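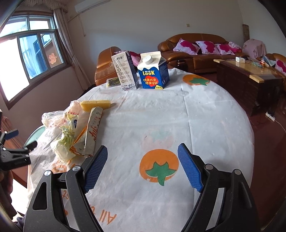 Clearing the Table: can a machine do the chores yet?
Speaker notes, community library series, June 2024

Opening. Wait for people to find their seats, there's always somebody hunting for the tea. Thank the library for having me back (I was last in this room in January, talking about lawn mowers, and a few of you will remember how that one ran over time). Promise to be better behaved tonight, then go straight in.

I'd like to start with a chore so dull that we hardly count it as one, and that's clearing up after snacks. Think of your own table at home after a long afternoon. Wrappers, a carton or two of something to drink, a sponge somebody brought out and left there. You'd sort that out while talking on the phone. You'd never look straight at half of it! And I've come to believe it's one of the hardest things you could ask of a machine with one arm and two fingers.

Ask the room: who has a robot vacuum? Hands up. Who has to tidy the floor before the robot can tidy the floor? (This gets a laugh every time. Let it go on a bit.)

The easy part, then. A carton is a friendly sort of thing. It has flat sides, it stands up by itself, and it stays the same shape when you take hold of it, as long as you don't squeeze too hard. Skoleck, the little outfit I've been following for a while now, has an arm that moves cartons from a bench to a shelf, and I've stood and watched it for the better part of a morning with a sandwich in my hand. They ran 134 carton pick-ups while I was there and it dropped 3 of them. I'd hire it.

Then there's the soft stuff. Pause here and take the crinkly wrapper out of your pocket. Crumple it near the microphone, not too near.

Every time I scrunch this up it's a new object. It's see-through in one spot and shiny in the next, so the camera has trouble working out where it starts and where the tablecloth ends. And if the cloth is thin plastic as well, with fruit printed on it, well, now you have a printed fruit that can't be picked up and a green wrapper that can, and somebody has to teach the machine which is which. My own grandmother tried to brush a printed cherry off a cloth once, so I have some sympathy.

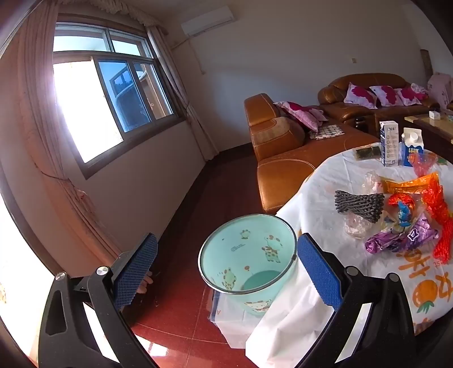
Next, the bin. People forget about the bin. Picking up a wrapper is only half the job, and letting go of it is the other half. Light plastic likes to cling to the fingers, or drift, or land on the rim and sit there looking pleased with itself. You and I give our hand a little shake without thinking. The Van der Linden workshop kept a tally of this in their kitchen trials: 1330 wrappers picked up, and 80 per cent of them in the bin on the first go. That sounds pretty good until you picture the rest of them on your floor.

Cord deserves a mention too. A bundle of cord or rope on a table is one thing until you lift it, and then it may be two things, or it may bring its neighbours along for the ride. Don't get stuck on this part, there's a question about it most nights anyway.

How do they learn? Mostly by being shown. A person does the chore with a gripper in hand, the camera riding along, over and over, in ordinary living rooms with the sofa and the curtains and the sun coming in too bright at the window. The Surker people told me they used to practise only on a plain grey bench, and their arm was a champion until it met a patterned tablecloth. I found that rather endearing.

Shop floors, briefly. Narillow makes a packing arm that does very nicely, and the reason is that the boxes arrive the same way round at the same height all day long. Your kitchen won't do that for anybody.

So, are we there yet? For cartons, I'd say close. For a whole messy table, with no one standing by to help, I'd say no, and I'd be wary of a brochure that tells you otherwise. Ask to see it done on your own table, with your own mess, before you get out the chequebook.

Questions. Repeat each one for the folks at the back. Leave the wrapper on the lectern, the kids like to have a go at it with the kitchen tongs.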